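Section 4. Keeping the Paper Log for the Foltarance 300 Water Softener

4.1 Purpose of the log

A written log should be kept for every Foltarance 300 installed in shared or rented premises. The log records each salt refill, each hardness test and any fault code shown on the display. Patance service engineers will ask for it at the yearly visit.

4.2 Starting the log

1. Write the serial number of the unit at the head of the first entry. The number is printed inside the salt lid.
2. Enter the hardness reading taken at the kitchen tap during installation.
3. Enter the meter reading at the time the bypass valve was opened.
4. Sign the entry and keep the log within reach of the unit, away from the drain hose.

Note: A lined notebook is suitable. Loose sheets are not accepted in support of a warranty claim.
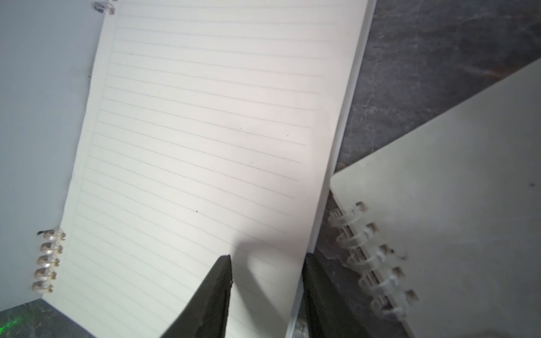
How often should the hardness of the water be tested?
Once a month in normal use, and again 2 days after any change to the regeneration setting.

4.3 Recording a refill

1. Press and hold the Menu key until the salt symbol appears.
2. Lift the lid and check the level against the mark on the inner wall.
3. Add block or tablet salt up to the mark. Do not mix the two types.
4. Close the lid, press Reset and enter the date and the amount added in the log.

Caution: Do not reach into the brine well while the unit is regenerating. Wait until the display returns to the main screen.

4.4 Fault codes

Code 3944 means that the unit has not drawn brine. Check for a salt bridge, then start a manual regeneration. If the code returns, close the inlet valve, open the bypass and contact the Stasberg service desk. Units supplied through the Conceição depot are covered by the same desk.

A resin change is normally advised after around 400 regenerations. Record the counter reading before the old resin is removed.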